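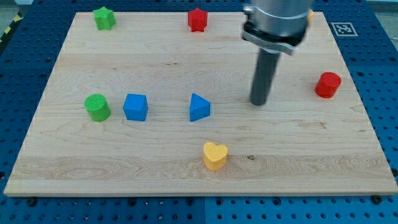 Stars and other foam shapes on the maple board.

About Us

Hi, I'm Mikkel Hviid, and I run Prososcombe, a small music school for people who think they've left it too late. We teach piano, fiddle and singing above a bakery, so every lesson before noon smells like cardamom buns. I've stopped apologizing for my stomach.

I started the school after nine years of playing in wedding bands. At nearly every wedding some uncle would come over during the break, look at the keyboard, and tell me he'd always wanted to learn. I used to say "you still could!" and then pack up my cables and drive home. One February I said it to a retired bus driver and he asked me for my phone number. He turned up the next week with a notebook and a brand-new pencil, and he's still coming. He plays a very decent waltz now (and some terrible boogie-woogie, which he loves more).

For a while it was just me and one upright piano in my kitchen. Then Ásgeirsdóttir joined. She teaches fiddle and goes by her last name because there were already two other people with her first name in the orchestra she used to play in, and it stuck. She is much stricter than I am about bow holds and much kinder about everything else. Beginners adore her. With the two of us teaching, my kitchen was hopeless, so we rented the rooms we have now and carried the piano up two flights of stairs, which I'd rather not talk about.

The piano is called Medus, by the way. It came with that name painted inside the lid and we have no clue who put it there. The A above middle C sticks when the weather is damp. If it happens in your lesson, give it a little flick from underneath and carry on.

Lessons are 45 minutes, one on one, and you can come every week or every other week. You don't need to read music and you don't need to own an instrument when you start. We have fiddles to lend, and a couple of keyboards that fit on a kitchen table. Please don't buy anything before you've talked to us! I've met too many people with an expensive violin in the closet that was the wrong size from the start.

On top of lessons we have Ernix, our play-together evening. It runs from 7 to 9, once a month, and anybody who can manage three chords or one slow tune is welcome. We usually get through eight songs if people behave and five if they start telling stories. There's coffee. Bring a mug, ours keep wandering off.

We have a sheet music library too, 2,000 pieces at last count, most of it from a church organist who was moving to a smaller place. Students borrow whatever they like. The filing is my own system and I'm told it makes no sense, so just ask.

If you'd like to try a lesson, the first one is free. Come up the stairs next to the bakery, ring the lower bell (the upper one is the dentist), and wait a minute if you hear scales.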